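Project Relleck: Final Report
Section 3. Data Collection

The purpose of this phase was to gather examples from which a learning system could be trained to sort and stow cloths. All examples were recorded by teleoperation on the two-arm station. The plan called for 800 episodes, divided equally among 4 operators. Each episode was limited to 32 seconds, and the starting layout was changed between episodes. Folded and crumpled cloths were both used, with a clear plastic bin as the target container.
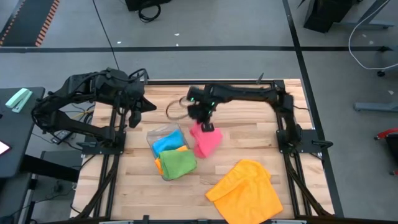

Hamish Haldane asked at the midterm review whether failed grasps should be kept in the set. In his view, an operator's recovery from a missed corner was worth more to the policy than another clean pick, and deleting such episodes would leave the system without any example of how to try again.

The team accepted this recommendation. Episodes containing a miss were retained and labeled, provided that the operator completed the task within the time limit. Episodes with dropped camera data were removed and recorded again in May.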